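Drodine Ekpo Bedroom Set

Bed base, mattress, headboard, nightstand and basket
$1,388
In stock. Ships in 14 days.

Overview

The Ekpo is a bedroom set for people who fold and sort their clothes on the bed. It comes with a low base, a beige mattress, a tufted headboard in taupe, a small wooden nightstand and a woven wicker basket that stands on the floor next to the bed. The pieces are sold together at the price above. The nightstand and the basket can also be bought alone.

Rizwan Herath drew the first version for rental apartments, where the bed is often the only flat surface large enough for a load of laundry. The base sits low so that the top of the mattress is easy to reach from a standing position, and the basket goes at the corner of the bed within arm's reach.

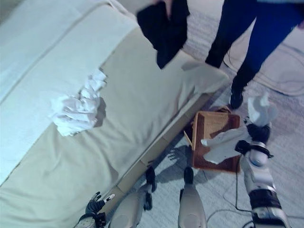
The basket is brown with a reddish tint. It is open at the top and has no lid or liner. The weave gives a little when the basket is full and can be pressed back into shape by hand. If you want to keep it in a bathroom, choose the Jovevach hamper instead. Wicker does not do well in a room that stays damp.

Mattress and base

The mattress is medium firm. It comes rolled in a carton and should be left flat overnight before you sleep on it. Expect the cover to show creases for the first few days. The base has a tan edge that runs the length of the bed, and it packs in sections so it will fit in a small elevator. Two people can put it together with the hex key in the box.

Sheets are not included. Any standard queen fitted sheet will work. We suggest a pale one if you sort dark clothes on the bed, as socks and black T-shirts are much easier to find against it.

Sorting dark knits

We get a lot of mail about lint. Black knit fabric picks it up from towels and fleece, and a textured knit holds on to it more than a smooth one does. Keep dark knits out of the basket when there are towels in it. Turn them inside out before washing and shake them once before folding. 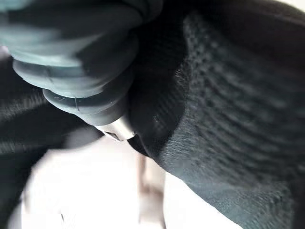 Heavy knits should be stored folded, with the sleeves laid across the back. Mesh and open knits can be rolled. If a piece has snagged, pull the loop through to the inside with a blunt needle and don't cut it.

The wicker is sanded at the workshop, but a natural weave can still have a rough end here and there. Run a hand around the inside of the basket when you unpack it. Trim any rough end with small scissors, or write to us and we will send another basket.

Headboard and nightstand

The headboard is upholstered and divided into square panels. It stands on the floor behind the base and attaches with four bolts. Vacuum the seams with a soft brush. For spills, blot with a clean cloth and plain water.

The nightstand has a light tan finish and goes on either side of the bed. The top drawer takes a book, a pair of glasses and a phone charger. Pull it all the way out to clean behind it; the stop lifts up on both sides.

Pillows, the diamond-pattern cushion and the pendant light are not part of the set. The cushion is sold under our Fimanon line.

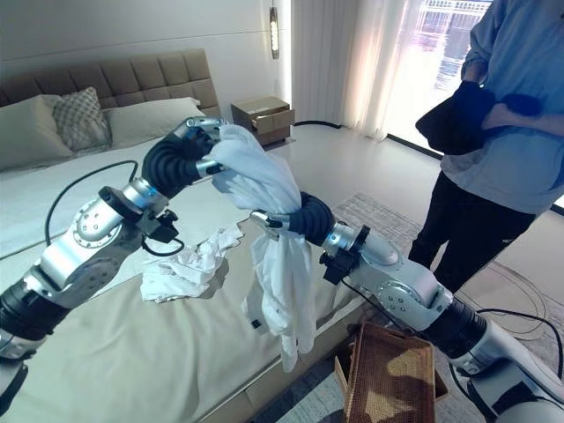
Taupe tufted headboard with pillows, and the nightstand with its top drawer partly open.

Placement

Leave enough floor beside the bed for the basket and for someone to stand next to it. On carpet the basket can sit directly on the pile. On hard floors, put felt pads under it so it doesn't slide. Keep lamp cords and chargers away from the side of the bed you work from.

The base can go on carpet without a rug or mat. Check that it is level before you set the mattress on it, and check the bolts again after a month. 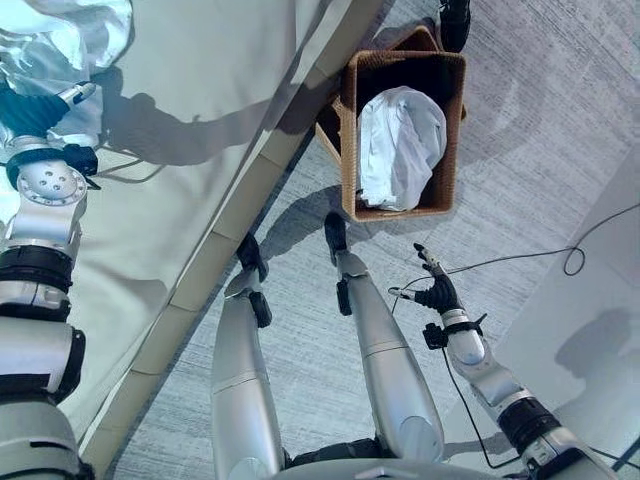 Bed with a smooth pale sheet, on light gray carpet.

Delivery and returns

Delivery to the door is included. Carrying the cartons up stairs costs extra and has to be booked with the order. Trucks do not run on Monday.

Unused items can be returned within 14 days of delivery. The mattress can be returned only if it is still in its wrapping. The frame, headboard and nightstand carry a two-year warranty. The basket does not.

For orders of more than one set, including rentals and student housing, write to Ifeoma Haruna in the sales office. Orders over $2,000 can be split into two payments.

Related items

Jovevach hamper
Fimanon diamond cushion
Ekpo nightstand, single
Ekpo basket, single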